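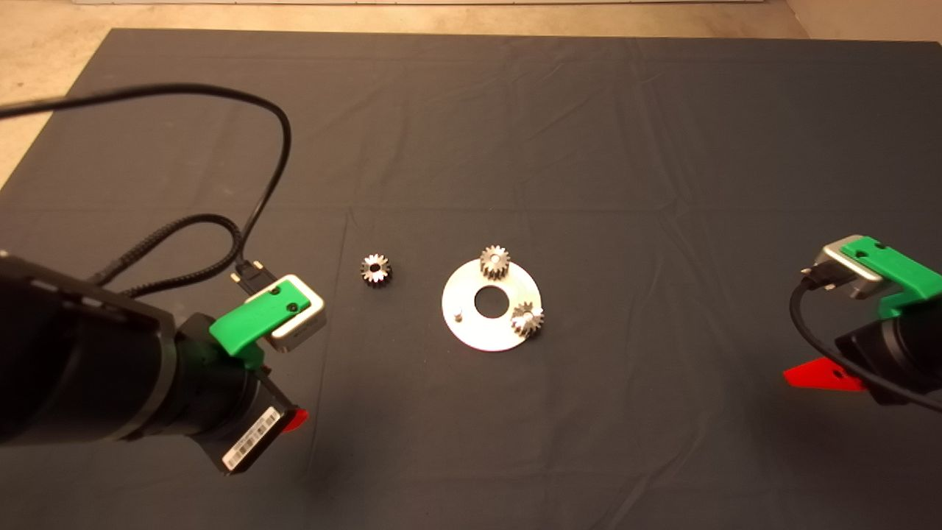
The Harkatum Gear Task is a student robotics project and small yearly contest run by the engineering club at Jandarby Technical College. Teams program a two-armed robot to fit small metal gears onto a round plate. It started as a class assignment in the manipulation course and was opened to other schools the year after. The starting layout is fixed by the rule sheet: two gears already on the plate, a bare upright pin on the left side, and the third gear loose on the cloth beside it. Only the third gear is scored.

Rules

Each team gets 12 attempts. Time limit 9 minutes for the whole set, resets included. The gear must go over the pin and sit flat on the plate, teeth meshed with nothing jammed. Knocking off either of the other gears ends the attempt. No touching the arms once a run has begun. A dark cloth is required under the plate, wrinkles allowed, and teams are not permitted to tape it down. Earlier versions used a bare table, dropped after complaints about glare.

Either arm may do the pick. Handing the gear from one arm to the other is legal but rarely tried in contest runs, mostly for lack of time.

Training and data

Most teams teach the robot by demonstration. A student drives the arms through the task, the recording is saved, and a model is trained on the set. The college's own team, Citska, used 800 recordings in its first season and 4,000 in the second. Recording is split into shifts and counts toward the lab credit for the course. Bad runs are kept in a seperate folder and some teams train on them too, labeled as failures.

Picking the gear up is generally the easy part. Lining up the bore with the pin is where most attempts are lost. A small tilt and the gear catches on the pin top. Common fixes: a slow spiral search, a light wiggle, or letting go slightly early and pushing down with a closed gripper.

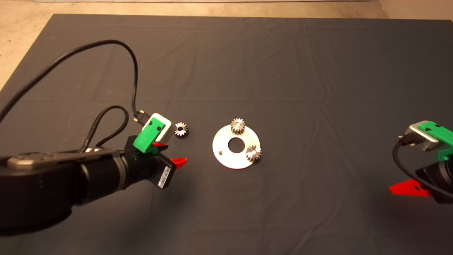 Nyamweya wrote in the club newsletter that the scoring was too harsh on near misses, and that a gear left resting on the pin top should be worth half a point. The proposal went to a vote in April and did not pass. A tie-break based on total time was adopted instead.

Later seasons

A second task with all three gears off the plate at the start has been run as a demo, unscored. Rules for it are still in draft. The next contest is listed for 23rd October, at the college, entry free for student teams. Schools without there own robot can book practice hours in the lab.

See also: Peg-in-hole task, Robot learning, Student robotics contests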